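Treasury Controls Inspection Checklist, with Reviewer Comments
Werketti Group – Halla office
Period covered: year to the end of January

Scope

The review covers cash held at banks, short-term investments, payment approval, foreign currency exposure and access to the treasury workstation (Dinance). It does not cover customer credit or payroll, which are inspected separately. Joo, the distribution subsidiary, is included because its cash has been swept into the Halla pool since last year.

Ratings used: OK (control in place and evidence seen), PARTLY (control in place but evidence incomplete), NO (control missing or not working), N/A.

Section 1. Bank accounts

1.1 A full list of open bank accounts exists and has been confirmed by each bank.
Rating: PARTLY
Comment: The list was complete for Halla. For Joo, two accounts were confirmed by phone only. Written confirmations have been requested. One of the two has had no movement in 730 days and should be closed unless there is a reason to keep it.

1.2 Each account has a named owner in treasury and a backup.
Rating: OK
Comment: Checked against the current staff list. Backups were updated after the fall reorganization.

1.3 Signing mandates match the current list of approved signers.
Rating: NO
Comment: One bank still holds a mandate with a former signer on it. The change form was sent but there is no record that the bank acted on it. Follow up by phone and get a stamped copy. Until then, treat this as a high-priority finding.

1.4 Accounts are reconciled daily, and open items older than five business days are explained.
Rating: OK
Comment: Sample of ten days tested. Open items were small and had notes attached. The notes at Joo are short, but they can be followed.

1.5 Bank fees are checked against the agreed price list at least once a quarter.
Rating: PARTLY
Comment: Done for the first two quarters only. An overcharge of $2,979 was found in the second quarter and refunded. Worth keeping up.

Section 2. Cash pooling and liquidity

2.1 The sweep from Joo to the main pool runs every business day.
Rating: OK
Comment: The sweep leaves a target balance of $400 in the Joo account. This is low. A card fee posted after the cutoff can put the account into overdraft overnight, and it did so twice during the period. Suggest a higher target balance.

2.2 An intercompany loan agreement covers the swept balances.
Rating: OK
Comment: Signed agreement seen. The interest rate is reset each quarter and the last four resets were documented.

2.3 A 13-week cash forecast is prepared and compared with actual results.
Rating: PARTLY
Comment: The forecast is prepared on time. The comparison with actual results is a single total, so it is hard to tell if a miss came from late customer receipts or from early supplier payments. Split by category starting with the next cycle.

2.4 Committed credit lines are tested by a small drawdown once a year.
Rating: OK
Comment: Drawn and repaid the same week. Loan notice and bank advice are both on file.

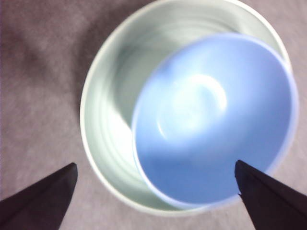
Light blue bowl inside a larger white bowl.

Section 3. Short-term investments

3.1 The investment policy is current and approved by the board.
Rating: OK
Comment: Approved version is on the shared drive. An older version is also there under a similar file name – move it to the archive folder.

3.2 Investments are limited to the instruments named in the policy.
Rating: OK
Comment: Holdings were bank deposits, government bills and money-market funds. All three are allowed. No holdings outside the policy were found in the samples tested.

3.3 No single bank or fund holds more than its limit.
Rating: PARTLY
Comment: Limits were respected on every month-end date. On one mid-month date a deposit was placed before a maturing one had been paid back, and the limit was exceeded overnight. Dinance showed the warning, but the warning can be clicked away without giving a reason. Ask for the setting to be changed so that a comment is required.

3.4 Credit ratings of all counterparties are reviewed monthly.
Rating: OK
Comment: Review sheets seen for every month tested. The person who prepares the sheet does not also approve it.

3.5 Maturities match the cash forecast.
Rating: OK
Comment: The longest deposit in the sample matured a week before the annual tax payment. No early breaks, no penalty interest.

3.6 Yield is reported after fees.
Rating: NO
Comment: The monthly report shows the gross yield for the money-market funds and the net yield for deposits. The two are then added together in one average. The reader cannot compare them. Report both net.

Section 4. Payments

4.1 Every payment needs two approvers, and neither may be the person who entered it.
Rating: OK
Comment: Tested by trying to approve a payment with the same user in the test environment. The system refused it.

4.2 New or changed supplier bank details are confirmed by a call to a number already on file.
Rating: PARTLY
Comment: The call log was complete for Halla. At Joo, two changes were confirmed by replying to the supplier's email. Both turned out to be genuine when checked during the review, but email is not an acceptable check under the policy. Staff have been reminded. Retest next time with a larger sample.

4.3 Urgent manual payments are logged with a reason.
Rating: OK
Comment: Few in number. Most were customs payments.

4.4 Payment files cannot be changed between the accounting system and the bank.
Rating: OK
Comment: Files are encrypted and the folder is closed to ordinary users. The administrator list for the folder should be shorter.

4.5 Bank tokens are kept locked when not in use.
Rating: PARTLY
Comment: Walk-through done at 5:40 p.m. after most staff had left. One token was in an unlocked desk drawer. The owner has been told.

Section 5. Foreign currency

5.1 Exposures are collected from all companies each month.
Rating: OK
Comment: Joo sent its figures late once. The hedge for that month was placed on an estimate and adjusted afterward, with a note on file.

5.2 Hedges stay inside the range set in the policy.
Rating: OK
Comment: No exceptions.

5.3 Deal confirmations are matched by someone outside the dealing team.
Rating: OK
Comment: Matching is done in the accounting department. During vacation periods it has sometimes been left until the regular person was back. Name a backup.

5.4 Open contracts are valued at month-end from an independent rate source.
Rating: OK
Comment: Rates recomputed for three contracts. Differences were rounding only.

Section 6. System access and continuity

6.1 User rights in Dinance are reviewed twice a year.
Rating: PARTLY
Comment: One review of the two was done. It was thorough, and four unused profiles were removed as a result. The second was postponed because of the version upgrade and has not been rescheduled.

6.2 Leavers are removed within one business day.
Rating: OK
Comment: Compared with the leaver list from human resources.

6.3 A written plan exists for making payments if Dinance is down.
Rating: PARTLY
Comment: The plan exists – but the bank contact numbers in it are out of date, and it still refers to the old fax procedure. Update and print a copy for the binder.

6.4 The plan has been tested in the last 12 months.
Rating: NO
Comment: No test on record. Suggest a short exercise with one low-value payment sent directly through the bank's own portal.

Open actions in order of priority

Remove the former signer from the bank mandate (1.3). Owner: treasury, Halla.
Stop email confirmation of supplier bank details (4.2). Owner: accounts payable, Joo.
Update and test the fallback plan (6.3, 6.4). Owner: treasury, Halla.
Require a comment when a limit warning is dismissed (3.3). Owner: system administrator.
Change the monthly report to net yield (3.6). Owner: treasury reporting.
Raise the target balance at Joo (2.1). Owner: treasury, with agreement from Joo.
Close the inactive account (1.1). Owner: treasury, Halla.

Items rated NO are to be answered in writing within 30 days of receipt. Items rated PARTLY can be answered with the next quarterly report. Attach the evidence to the answer and quote the item number in the subject line.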